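Pre-session check, remote teaching station (simulated room), Widelo build
November 20, 2021

Complete before the first demonstration is recorded. Mark OK, FIX or N/A and leave a comment for anything other than OK.

- [x] Stop pedal halts the arm in the sim and releases the hand controller. OK
- [x] Controller cable clipped to the desk. OK, clip replaced in April
- [ ] Force limit loaded from file. FIX. Came up at 3000 again, should be 2000. Set by hand for today.
- [x] Operator chair locked, headset strap adjusted. OK
- [x] Latency under 80 ms for the full warm-up. OK
- [ ] Arm returns to home after a dropped connection. FIX, see comment 2

**Comment 1.** Room background was checked with the Skultanano scene loaded. Walls, floor and wall pictures all draw. There are small dark specks along the bottom of the left wall. They do not affect teaching and can stay on the low-priority list. 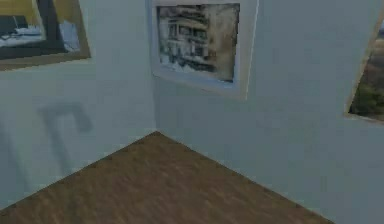

**Comment 2.** The connection was pulled 10 times during a slow reach. The arm held position each time, as it should, but on the last pull it did not go home after reconnecting. Do not record until the operator has confirmed home position on the console. Ticket is open with Brerkance.

**Comment 3.** Anyone moving from the sim to the real arm in the Räsänen bay needs the separate floor checklist. A pass on this sheet does not cover it.

Result: cleared for sim demonstrations only. Recheck both FIX items before the next session.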